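From: Faustine Carré
To: steltutcombe-puzzles
Date: Saturday, July 18, 2026
Subject: Re: [puzzles] Corner lube, take two

Replying on-list so the archive has it. Two pictures first, then answers in the order the questions came.

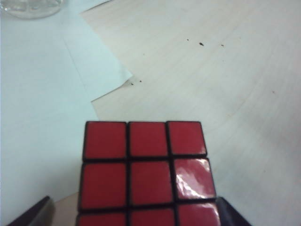
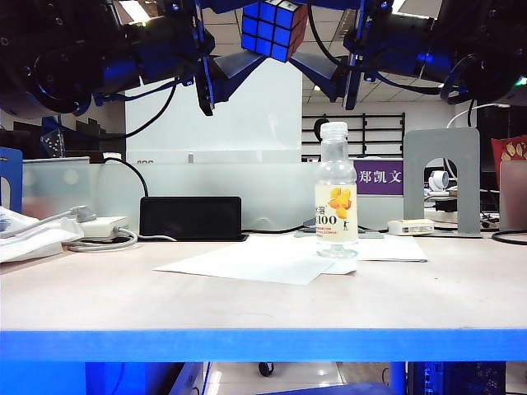 Red face in the first, blue face to the front in the second.

On Wednesday, McGrath wrote:
> I have the Femska on the bench and it locks up on any turn started
> before the last one is finished. Tensions are factory. I put the
> Malleo heavy on the core and the edges, nothing on the corners.
> Faster for a day, then worse than before. Do I clean it all out
> and start over, or add the light on top? Also, does anyone still
> have the spring table from January? The link in the archive is
> dead.

Clean it all out. The heavy and the light do not mix into something in between. The light thins the heavy, the heavy migrates out to the corner feet, and you get a puzzle that is loose at the core and slow at the outside. I went through this on two different cores last winter with the same result both times.

Procedure I use now:

Take out one edge, then the rest of the layer by hand. Leave the centers on. Wash the corners and edges in warm water with a drop of dish soap and let them dry overnight on a towel. Do not use alcohol on stickered pieces. It creeps under the edges of the sticker and softens the glue. Wipe the core with a dry cloth only. If the screws have been lubed, back each one out fully, wipe the thread, and put it back before touching the next, otherwise the springs end up swapped.

Set tension before any lube goes in. Start from screw fully seated, back off one and a quarter turns, and check that all six centers lift the same amount under a fingernail. Factory settings on the Femska vary from side to side on the ones I have opened — do not trust them. Reassemble dry and do a few hundred turns. If it still locks dry, the problem is tension or a worn corner foot, and no lube will fix it.

Then heavy on the core tracks only, a thin line, and work it in for up to 40 solves before deciding anything. Light goes on the edge tracks after that, if at all. I leave the corners dry.

On lockups specifically: what you describe sounds like corner cutting at the limit of the current tension. Loosen all six by an eighth and try again. If pieces start popping, you have gone past it. Go back a sixteenth and leave it there.

The spring table is message 1481 in the archive. The link in the index is wrong but the message itself is intact, so search by number and not by subject. Note that the second column is free length and the third is length under load. The header in the original has them reversed. I posted a correction at the time but it went out as a separate thread and does not show up under the first one.

One item still open from my side. Has anybody measured the newer Femska springs against the old ones? The new ones feel stiffer to me at the same screw depth, but I have no way to load them evenly and I would not put a number on it. If someone has a proper gauge, I can mail a set of each.

Faustine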